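[berncombe-walkers] Re: Walking the Brollura with luggage sent ahead?

Date: July 14, 2023
In reply to: Walking the Brollura with luggage sent ahead?
List: Berncombe Walkers, general

> Hello all,
>
> My sister and I are thinking of doing the Brollura next May, south to
> north, starting in Osero. We're both decent walkers but neither of us
> wants to carry a full pack anymore. I've seen that some of the guesthouses
> will move your bags along for you. Does that work all the way, or only on
> the lower part? Does a regular suitcase do, or does it have to be a duffel?
> And is May too early for the high section? Everything I find online is
> either ten years old or written by people who run up mountains for fun.
>
> Also: is the food any good? This matters more to my sister than the views.
>
> Thanks for any help!

Oh, I'm so glad somebody asked about this one! I walked the Brollura in May, got home with sore calves and a notebook full of bus times, and have been hoping for an excuse to use it.

Bags first. A regular suitcase is fine on every stage where there's a road, and a hard shell on casters is what I'd pick. Zip it all the way around before you hand it over.

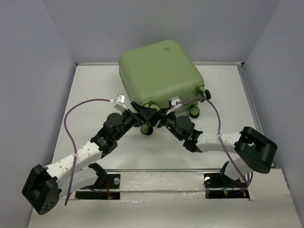
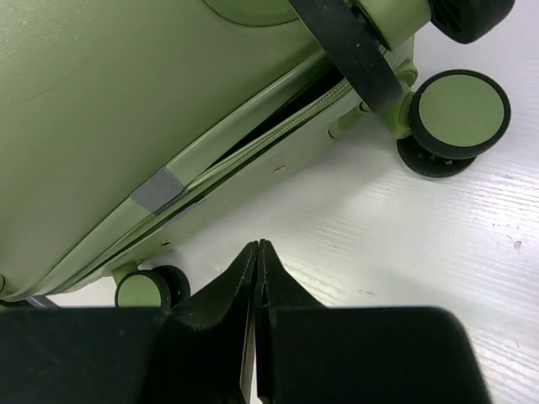
WHICH DIRECTION

South to north, like you're planning. I know the old guidebook has it the other way around, and people on this list have argued for that too, but from Osero you get two gentle days along the river before anything steep. Your legs will thank you. You also walk with the sun at your back for most of the day, and the big view opens up ahead of you over the last climb instead of sitting behind you where you keep forgetting to turn and look.

The whole route is 38 miles if you stay on the main trail. You can make it longer with the lake loop (do it, if the weather's good) and shorter by taking the bus past the quarry (also do it, the quarry is dull and the trucks are loud).

THE LUGGAGE SERVICE

It works on all but one stage. The guesthouses pass bags along to each other by van, and you have to tell your first one the night before, at dinner, which they didn't mention when I booked. Breakfast is too late! The van leaves while you're still on your second roll.

The stage without it is the one over the pass. There's no road up to the hut, so whatever you need for that night goes on your back, and the rest of your things go around by the valley and meet you on the far side the next afternoon. I took a small daypack with a sheet liner, dry socks, a toothbrush, a warm hat and a truly unreasonable amount of cheese, and that was plenty.

Label your bag with the name of the guesthouse as well as your own name. Mine only had my name and home address on it, and the driver was very kind but did ask me if I wanted it sent to America.

They charge 13 euros per bag per stage, cash, paid to the guesthouse you're leaving. If you and your sister can share one suitcase you'll save enough over the trip for a very nice lunch.

IS MAY TOO EARLY

It depends on the winter, so here's what I found and you can judge for yourself. The pass is at a little over the tree line and the hut sits just below it, at 4000 feet. There was old snow in the gullies on the north side, soft by late morning, with a good trench already stamped through it by other people. I used poles and was happy to have them. I didn't use spikes, though a couple I met at breakfast had some and looked smug about it all the way down.

What you get in return is the flowers. I can't say enough about the flowers! The meadows above the second village were so thick with gentians and little yellow primroses that I kept stopping, and a stage the sign says takes four hours took me most of the day. By summer they're mowed. If you go early in the month, call the hut first, as it opens when the warden can get up there and the date on the website is more of a wish.

Rain: yes. I had one full day of it and a few evening showers. The trail drains well except for the stretch after the sawmill, where it shares a bed with the stream. Gaiters if you own them.

WHERE TO SLEEP

Osero has more rooms than anywhere else on the route and I wouldn't bother booking far ahead there. Everywhere else I would, especially on weekends.

The place I'd move into tomorrow is Hämmerli, the guesthouse in the last village before the climb. Thick walls, creaky stairs, a bench along the south side where everyone sits with their boots off at the end of the day. The rooms at the front hear the church bell and the rooms at the back hear the stream, so ask for the back. I stayed 2 nights so I could do the lake loop without my things, and I'd do it again in a heartbeat.

The hut is a hut. Bunks, blankets, one cold tap outside, and a sky at night that I still think about. Bring earplugs for you and spares for your sister.

FOOD (FOR YOUR SISTER)

Tell her to pack her appetite. Dinner is included nearly everywhere and there's no menu, you just eat what comes, and what comes is barley soup, dumplings, greens with bacon, some kind of stew, and then a cake that you didn't think you had room for. Vegetarians should mention it when they book. I saw one person get by on side dishes and she seemed perfectly cheerful, but with a bit of warning the kitchen would have made her something proper.

Hämmerli does a buckwheat cake with red currant jam that I have tried to make at home three times now. It keeps coming out like a doorstop. If anybody on the list has a recipe that works, please, please send it!

Buy lunch things in Osero before you start, and again at the dairy on the third day — it's the low building past the bridge, and you have to ring the bell and wait. The hard cheese travels better than the soft one. There's no shop at all on the pass stage.

GETTING THERE AND BACK

Train to Osero, with an easy change. The trail starts behind the station, over the footbridge, and the first signpost is hidden by a hazel bush that somebody really ought to trim. Look for the yellow paint on the wall instead.

From the north end there's a bus back down the valley. It runs in the morning and again late in the afternoon, and on Sundays only the late one. The driver takes suitcases underneath but wants them out at the curb before he opens the doors. Sit on the left for the gorge.

MAPS

The printed map from the tourist office in Osero is the good one. The free leaflet is pretty but leaves out the new section where the path was moved after the landslide, and if you follow it you'll end up at a fence with a very interested goat behind it. The waymarks themselves are fresh and easy to follow in both directions. My phone had no signal from the sawmill to the hut, so download anything you need beforehand.

One question back to the list: has anyone walked the side trail that goes off west from the lake, the one with the dotted line on the map? I got as far as the first gate, ran out of afternoon, and have been wondering about it ever since. I'd love to know if it comes out anywhere with a bus.

And to the original poster, do write again when you have your dates. I can send you the phone numbers for the guesthouses, and I'll bring the map to the next Berncombe meetup if you'd like to look it over. It has soup on one corner but it's all readable.

Happy walking!

--
Berncombe Walkers mailing list
To leave the list, reply with "leave" in the subject line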